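Grasping Soft-Skinned Produce: Learning from Wrist Views
Lecture 6 handout, robot learning course, Pinddale 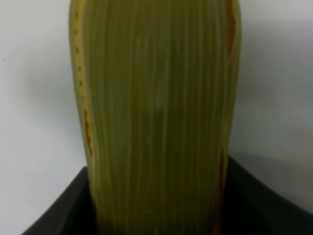
In the break after last week's lecture, Jaleletti asked why we do not simply put a better depth camera above the table and forget the wrist view, because at close range the wrist picture is blurred and the object fills most of it. It is a fair question and I take it as the starting point for today.

1. What the wrist view gives and what it does not

An overhead camera sees the whole table, so it is good for deciding where to go. In the last few centimeters before contact the hand hides the object from above, and the overhead picture becomes nearly useless. The wrist camera has the opposite problem. Far away it sees too much background, and very near it loses focus. But even when the picture is soft, the direction of long parallel lines on a surface can still be read. On an ear of corn in its husk, the ribs run along the length and they tell the policy how the object is turned.

So for today: blur removes fine detail first. Orientation survives longer. Color edges between the object and a dark container also survive.

2. The method

We follow the Trollolgate setup from the lab manual. The policy receives two inputs, the wrist image and the gripper opening. It predicts a short sequence of small motions, executes the first part, then looks again. Training is by imitation: a person guides the arm, we record, and the network learns to repeat the motion from similar views.

The training set has 300 demonstrations with husked corn, standing or lying. A second set of 40 demonstrations was recorded after the first evaluation, only for starting positions where the policy had failed. Please keep these two sets separate in your homework. If you mix them from the start you cannot answer question (b).

3. Result

We compared three versions on the same starting positions:

Overhead only: usually arrives above the object, but often closes the fingers with a wrong rotation.
Wrist only: good rotation, but sometimes does not find the object when it starts outside of the view.
Both cameras: the best of the three. Most of the remaining failures are contacts with the rim of the container.

The rim failures are interesting. A dark rim against a pale wall is a very strong edge, and when we looked at the saliency maps the network paid attention to it more than to the husk. After we added the 40 correction demonstrations the rim contacts became rare – but the lying cases became slightly worse. I do not have a complete explanation. One possibility is that the new data were all from standing cases and moved the balance of the set.

4. Caution about the outer leaves

A husk is not a rigid body. The outer leaf can slide over the inner ones when the fingers pull, so a grasp that looks correct at closing time can still fail during lifting. For this reason we label success only after the lift, never at finger closing. Brown or dry margins on a leaf should not be used as landmarks, they differ from one ear to the next.

5. Homework, due Tue 24 September

(a) Train the wrist-only policy for 500 epochs with the settings in the Figueroa config file. Plot the validation loss.
(b) Repeat with the correction set added. Report standing and lying cases separately.
(c) Blur the training images artificially and train again. At which blur level does the rotation error begin to grow? One paragraph and one plot is enough.

Reading: chapter 14 of the course notes, the part on closed-loop control. The proof at the end can be skipped.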